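Ticket 2428 – Drive caddy reseats at an angle, latch does not catch
Project: Planano (desktop teardown and refit)
Queue: Fisano cell support
Opened by: Svatopluk Skála
Status: Open, waiting on fixture change
Priority: Normal

Summary

The arm can get a hard drive caddy out of a desktop tower. Putting one back is where it fails. Out of 30 insert attempts in November, 14 ended with the caddy fully latched. The rest stopped on the force limit or left the caddy sitting crooked in the cage. The customer, Vaněk, wants to know if this job can run on the night shift without a person at the bench.

Setup

Tower on its side, open side up, side panel off before the job starts. Arm base behind the tower, printed fixture plate to the left. Same program for all 30 attempts (job 305). No changes to gripper force between attempts.
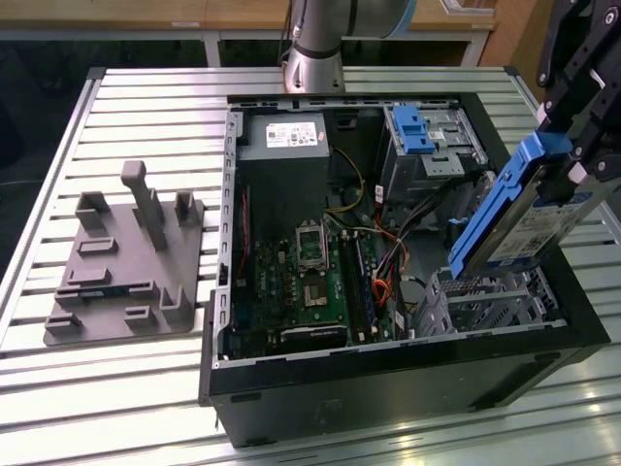
Log entry 1, 9:40 a.m.

Ran the insert step at normal speed. The caddy touched the near wall of the cage before it was square to the opening, and the arm stopped on force. Backed out by hand control and tried again from the same start point. Same result. I then ran it at half speed and it went in, but only one side clicked.

Log entry 2, 10:25 a.m.

Checked the obvious things. Tool center point is good. Tower position is good at the two corners I probed. The grip itself is the likely problem. The caddy rails are plastic and they flex when the fingers close, so the drive ends up a few degrees off from where the program thinks it is. A person feels that and corrects without thinking about it. The program has no step for it.

Log entry 3, 11:10 a.m.

Looked at cables next. A power lead that sits a little high can catch the end of the drive on the way down. When I tucked the leads aside first, the insert went better, but tucking cables is a job the arm can't do right now. We tried it last spring on the Hokby cell and gave up. Soft cable never lies the same way twice, and the camera had trouble telling one black lead from another.
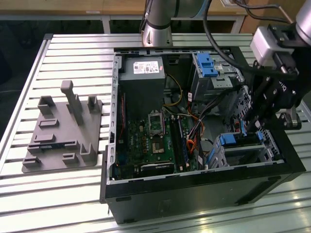
Question from Vaněk: Can the cell run the full drive swap overnight with nobody there?
Reply: Removal can run overnight if the cables have been unplugged and moved by a person first. Insertion needs someone close by to clear stops, and plugging the data and power leads back in is still a hand job.

Log entry 4, 1:15 p.m.

Added a small search move at the cage opening: touch, back off, tilt, try again. It helps with the angle. It also makes the cycle much slower, and on one attempt the arm hunted until it timed out. I left the search move in but capped it at four tries.

Log entry 5, 2:50 p.m.

Went over the approach path from the wrist view. With the gripper low, the linkage covers a good part of what the camera needs to see, so the last stretch is done mostly blind. A second view from the side would be more useful than a better wrist camera.
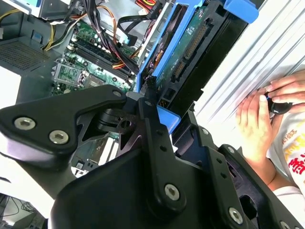 Wrist camera view: drive caddy at right, memory slots and CPU socket beyond the gripper.

Next steps

1. Print a new holder for the fixture plate so the caddy can be set down and regripped square before the insert.
2. Repeat job 305 with the regrip step, search move capped at four.
3. Ask Vaněk for two more caddies, as the rails on the one we have are getting worn.
4. Leave cable work out of the quote.

Assigned to: Svatopluk Skála. Ticket stays open until the regrip test is logged.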